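Your sourdough questions, answered (well, most of them)

April
By Wael Farouk

I get a lot of emails about sourdough. A lot. Since I put up the post on my rye starter the inbox has been full of people whose jars smell like nail polish, so I've pulled the most common questions onto one page. I'm a home baker in a small kitchen with a cranky oven, so take all of this as one bloke's experience.

How long does it take to get a starter going from scratch?

Mine took a fortnight, and I nearly chucked it twice. You'll usually get a big burst of bubbles early on, get very excited, and then it goes flat and sulks for days. Keep feeding it! That quiet patch is normal. The early bubbles come from bacteria you don't especially want, and the yeast turns up later.

What do you feed yours?

Equal weights of flour and water, 100 grams of each if I'm baking the next morning and a lot less if I'm not. The flour is mostly plain white with a spoonful of wholemeal rye. I've tried fancy stoneground stuff and the starter loved it, but my wallet didn't.

Do I have to give it a name?

No, but mine's called Brato. My niece picked it when she was four and I've never got an explanation out of her. There was a second one called Munness, which I left on the windowsill during a heatwave, and we don't talk about Munness.

My starter smells like acetone. Is it dead?

Almost certainly just hungry. Tip most of it out, feed what's left, and do that twice a day for a few days. If you see pink or orange streaks, or fuzzy mould, that's another story and the whole lot goes in the bin (wash the jar properly too). Grey liquid on top is fine. I stir it back in, though plenty of people pour it off.

Can I keep it in the fridge?

Yes, please do, unless you're baking every day or you really like washing jars. I feed mine, leave it out for an hour, then put it at the back behind the pickles. Once a week is plenty. I've gone five weeks on holidays and it came back after 2 feeds, a bit sour and grumpy but perfectly usable.

Tap water or filtered?

Tap. If yours smells strongly of chlorine, leave a jug on the bench overnight. Some water is treated with chloramine, which doesn't go off by sitting out, so if you're still having trouble after that it might be worth trying filtered for a week to see if anything changes.

Why is my loaf flat?

This is the big one. Nine times out of ten, when someone sends me a photo of a pancake, the starter wasn't ready or the dough was left too long. A ready starter should at least double within several hours of a feed at a comfy room temperature. As for the dough, stop watching the clock and watch the bowl. In summer my bulk rise is done by lunch, and in July I've had it drag on until after dinner. A straight-sided container with a rubber band around it will teach you more than any recipe of mine.

Do I need a cast iron pot?

It helps a great deal, because it traps the steam, but you can get by. I baked for a year on an upturned roasting tray with a smaller tray of boiling water underneath. The crust was paler and the loaves spread a bit, and we ate every one of them. Watch your wrists when you open the oven, the steam comes out fast.

Where did you do your course?

A short one in Riviere, at a little bakery school above a hardware shop. Lovely people, freezing stairs. We did two days of shaping and I came home with sore shoulders and a completely different idea of what wet dough is supposed to feel like.

Can I use the discard?

Of course! Crumpets, crackers, pikelets, pizza bases if you're patient. Don't use the discard from a brand new starter, though. Give it a couple of weeks first. My favourite is crumpets with far too much butter, and the recipe's linked in the list at the bottom.

Is sourdough safe for people with coeliac disease?

No. The long ferment breaks down some of the gluten but nowhere near enough of it. If you've got coeliac disease, you need a gluten-free flour and a starter that's never been near wheat. I haven't made one myself so I won't pretend to have a recipe.

Will you post me some of your starter?

I used to dry it on baking paper and send flakes out, but the postage got silly. If you're local, come and find me at the Skustby market and bring a clean jar with a lid.
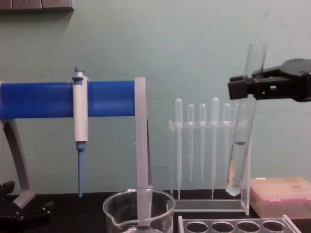

I'm usually there from 8 am and the starter tends to go before the bread does, so come early if you can.

Recent posts
Crumpets from discard
Rye starter, from the beginning
Getting a decent crust in a bad oven
What I learnt in Riviere

Comments

jen_k
Mine has smelled like acetone for a month, feeding it twice a day from tonight. Thank you!

Old Tom
You're wrong about the grey liquid, pour it off. Otherwise a good read.

Marnie
Does the rubber band trick work with a glass bowl? I've only got the curved sort.

Wael
It does, Marnie, it's just harder to judge. An old ice cream tub is better.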